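The following notes continue the household record kept on this blog and concern the annual review of artificial flowers, which is carried out in July. Readers who wrote in after the previous entry asked chiefly about storage, and that subject is addressed first.

## Storage and condition

All artificial stems in this household are kept in one lidded box on the upper shelf of the landing cupboard. The box was bought from Nodgate and is long enough to take a full stem without bending. Stems which have been folded for a winter do not recover fully, and two were discarded last year on those grounds.

Petals are dusted with a soft, dry brush. Water is avoided, as it was found to leave marks on the Stovari stems. Leaves are wiped from the base to the tip with a barely damp cloth and left until the following morning.

It is regretted that the white roses, on which a favourable report was given here last summer, have yellowed along the edges. They have been moved to the spare room, where the light is poorer.

## Arrangement of the table

The present arrangement relies on two glass vases, one turquoise and one yellow. The turquoise vase has a diamond-like pattern and has been given to the blue flowers, which have ruffled petals and a good deal of height. The yellow vase has a narrow neck and suits a small number of stems. Three pale peach tulips were judged sufficient, and one of them has been allowed to lean.

The three red tulips remain to be placed. Several positions have been considered. A third vase was ordered from Homance and returned after about 7 days, the opening being too wide to hold so few stems upright. Adding the red to the yellow vase would crowd the neck, and the author is not persuaded that red and peach sit well together. The tulips are accordingly laid side by side on the dark tabletop until the matter is decided.
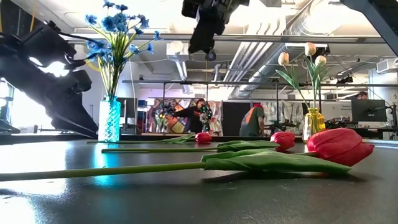 ## Matters outstanding

A decision on the red tulips will be recorded in the next entry. Correspondence recommending a plain clear vase from Jalali has been received and is under consideration, subject to height.

The landing cupboard door continues to stick. The hinge will be attended to before the winter stems are brought down, and the box will be relabelled at the same time.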